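July 16, 2020

So I finally made it to the Demow open house, and I'm still buzzing! It's in an old brick building with a big open floor, and I got there way too early (parking was a breeze, by the way, use the lot behind the bakery). I'd signed up for the teaching demos, where you show a robot how to do a job by doing it yourself, and I pretty much skipped everything else on the program.

First stop was the remote control station. You steer an arm across the room with a pair of handles, and the job was putting a sponge in a mug. I dropped that sponge 6 times. The lag is tiny, but your hands notice it, and I kept overshooting. The guy from Prokex before me got it in 2 tries, which stung a little.

Then came the hand-held grippers, and oh, I loved these. You carry the gripper around, squeeze, and the two fingers close on whatever you're after, so you feel the weight of the thing in your wrist. I picked up a spoon, a roll of tape and somebody's keys, and after three goes I'd quit thinking about it. Our host said they like to have 200 good runs of a task before they train anything on it, and she wants the slow, clumsy ones marked so they can be sorted out later. Mine got marked!

My one gripe is the talk from Venter, which ran long and ate into the hands-on time. Go to the grippers first if you're headed there next July. Wear comfy shoes too, it's a lot of standing on a hard floor.
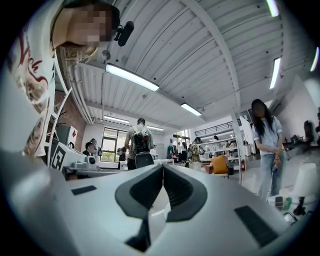
Siobhán Nic Giolla: I'd keep a few of those clumsy runs in, as long as the sponge ends up in the mug. Ours at Alten got much better at recovering from a bad grab once we stopped throwing out every fumble. Did they let you try anything with both hands?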